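Clearing the table after snacks, and a service that wants to teach it to a machine

214 shares 17 comments

In our home the table gets dirty with snacks many times a day. Wrappers, tissues, small sticks, pieces of foil. I have written before about cleaning the wood itself, so today I write only about collecting the litter, and about a service which I have been trying since August.

The service is called Zusness. You do the small housework as you always do it, you send them recordings of the work from above, and they prepare from these a "routine" for the home robot Drultitz, the model with one arm on a wheeled base. My neighbor Yogesh Chaturvedi owns the Drultitz. I own only the table. So we share the subscription, which is 17 dollars a month for two homes, and I think this is fair.

First the tips, which are good with or without any robot.

Bring the bin to the table. Many people carry the litter to the bin in the kitchen and drop half of it on the way. I take a small plastic bin with my left hand and hold it against the edge, a little lower than the tabletop. Then the right hand brings everything to it.
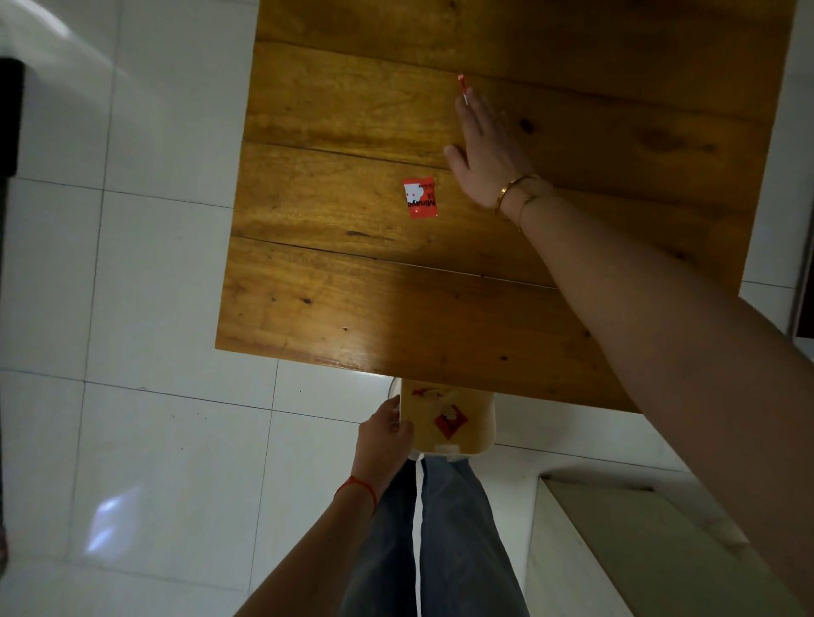 Big pieces go first. When the big wrappers are gone, you see the small torn corners much better. These corners have foil on one side and they like to stay in the seams between planks. Do not push them with a cloth, they only go deeper. Press a fingertip on the corner and lift it.

Thin things like toothpicks and matches should be picked up by hand, one at a time. If you sweep them, they roll, and later you find them with your foot. A match must be fully cold before it goes in a plastic bin.

Used tissue is best taken near the end. You can catch the crumbs and little bits of wrapper with it and put all in the bin together. It saves one more tissue.

Do not wipe with water until all the paper is gone. Wet paper sticks to varnish and the red color from some packets can leave a mark.

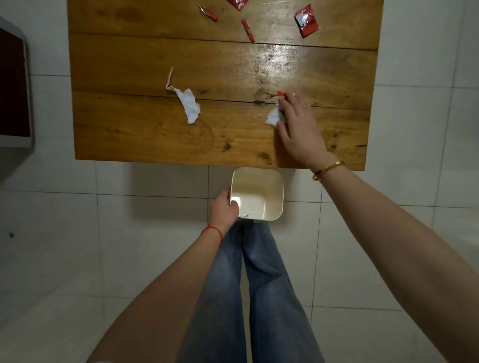 Tissue and a small bit of wrapper under the same hand, bin waiting at the edge.

Now about Zusness. The instructions ask for slow and clear movements, and this was more difficult for me than I expected. I am a fast cleaner. On my first try the reviewer, Ye-rin Pyo, wrote back very politely that my hand was hiding the objects too often, and asked me to do it again with more space between the pieces. She answered in one day, and I was happy with this. After the second try they accepted it.

The routine came to Yogesh's robot 3 days later. Big wrappers it takes very well, even when they are crushed. With tissue it is also good, but slow. Flat foil corners it cannot take. It closes the fingers, lifts nothing, and continues to the bin with great confidence. Zusness says a softer fingertip from Hirkley helps with flat things. We did not buy it yet, so I can't tell you.

One more problem is the bin. I hold mine in the hand, but the Drultitz has a single arm, so the bin must stand somewhere. Yogesh put it on a stool beside his table, 2 fingers lower than the top. With the stool higher than this, the arm was hitting the rim.

Would I pay for it alone? I think no. To clear my table by hand takes very little time, and I must wipe after it anyway. But for a person who cannot bend or reach easily it may be a different matter. My uncle has a bad shoulder and he asked me already for the price - I gave him Yogesh's number.

If you try the service, read the page about what they keep from your recordings. You can ask them to delete after the routine is ready, but the setting is hidden under "Account" and it is off when you begin.

Next time I will write about sticky rings from tea glasses.

Was this useful? Yes 400 No 3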